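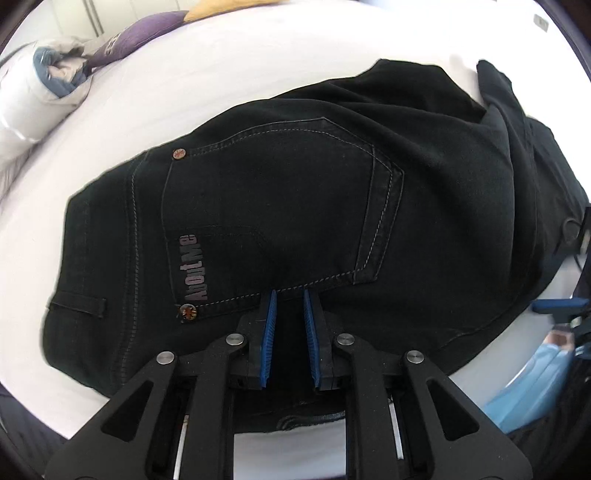 Back pocket, black jeans, double stitching in pale grey.

From: Vinzenz Kälin
To: Maksymiv mending list
Date: 11/04/2018
Subject: Re: Thread for heavy denim, and the Great Beeswax Question

Marlies Bühler wrote:

> Hello all,
>
> I finally have the old Ludulier out of its crate and it sews. It sews
> cotton, it sews canvas, it sews my sleeve if I let it. What it will
> not do is topstitch a jeans hem without skipping as soon as it reaches
> the thick part at the side seam. I have changed the needle. I have
> cleaned it. I have spoken to it kindly.
>
> The thread is the heavy Akell, on top and in the bobbin. Somebody
> on this list once recommended running it over beeswax. Is that for
> hand sewing only? And does anyone still have the pattern sheet for the
> knee patches from last winter? I lent mine out and it has gone to live
> with another family.
>
> Marlies

Marlies,

I believe the somebody was me, and I'd like it on record that I was talking about buttons. Please keep wax away from the machine. It comes off in the tension discs, picks up lint, and by December you have a small felt hat in there. I made one. It took me an evening and a dental pick to get it out, and then I had to order new discs anyway.

On to the skipping. Take the heavy thread out of the bobbin first. Put ordinary all-purpose polyester down there in a color close to the denim, and keep the Akell for the top where people will admire it. The Ludulier has a fussy little hook and two fat threads meeting in the middle of four layers is more than it signed up for. You will need to raise the top tension a bit if loops show on the underside, or drop it if the bobbin thread starts peeking through. Try it on a scrap that is folded as thick as your real hem. I know you know this. I also know that I know this, and last week I tested on a single layer and then wrecked a cuff.

Second thing is the foot. When it climbs up onto the side seam it tips backward, the needle goes in at a slant, and you get your skip right on the slope. Fold a piece of denim until it is the same height as the lump and tuck it under the back of the foot before you start the climb. Then the foot stays level. Same again on the way down, with the folded piece in front. The shops sell a plastic gadget for this. It works fine and I have lost 2 of them.

Third, hit it with a hammer. The seam, I mean, although I have been tempted. A few taps on a hard surface flattens the thick part nicely. Stay clear of rivets.

If none of that helps, lengthen the stitch to 4 and turn the wheel by hand over the worst part. It's slow, but a hem has only so many thick spots and you can hum.

About matching old topstitching: I gave up on exact matches years ago. Black denim is the worst because every black is a different black after a few washes, and the grey thread fades on its own schedule. I keep 20 spools in the drawer and the right one is always the twenty-first. These days I pick something a shade darker than seems sensible and stop looking at it. If the hem has to match the pockets, sew both rows again all the way around, so at least it is wrong evenly.

The knee patch sheet I do have, in the Ciradness folder, along with a zipper diagram that belongs to someone who has never asked for it back. I can scan it, but the scanner shrinks everything by some private formula of its own, so check the printed ruler along the edge before cutting anything. Or I bring you the paper one next time and you promise it won't be adopted.

One more thing for the list in general. The shared thread order is still open. I have Marlies down for black and for the dark grey, and someone has written "the usual" with no name, which I admire as a way of life but can't order. The cones are 480 yards each, so please think about how many hems you really have left in you.

Let me know how the Ludulier behaves. Keep the sleeves rolled up.

Vinzenz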